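2 min read

I've been folding big cotton things badly since March, when we swapped the closet shelves for shallower ones and my old roll-and-shove method quit working. So I finally learned to start at the corners. Get the top two, pull until the edge between them goes tight, and let the rest hang for a second before you fold anything.
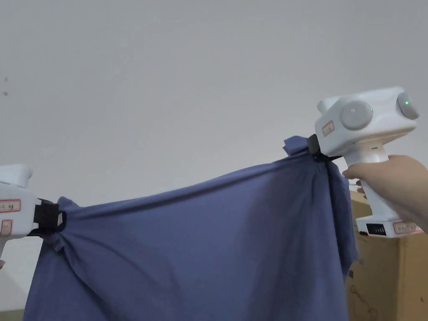
Belmiro Veloso, home columnist

A tight top edge won't fix everything, mind you. Those diagonal creases fanning out from a bunched corner will follow you right into the finished fold — so let go, find the real corner and grab it again. I do this twice on a bad day!

Then bring the corners together, run a hand down the side and fold on the bed.

Comments (2)

Istia: I still roll mine. Sorry, Belmiro.

Ocampo: Tried it on a king flat sheet, needed longer arms.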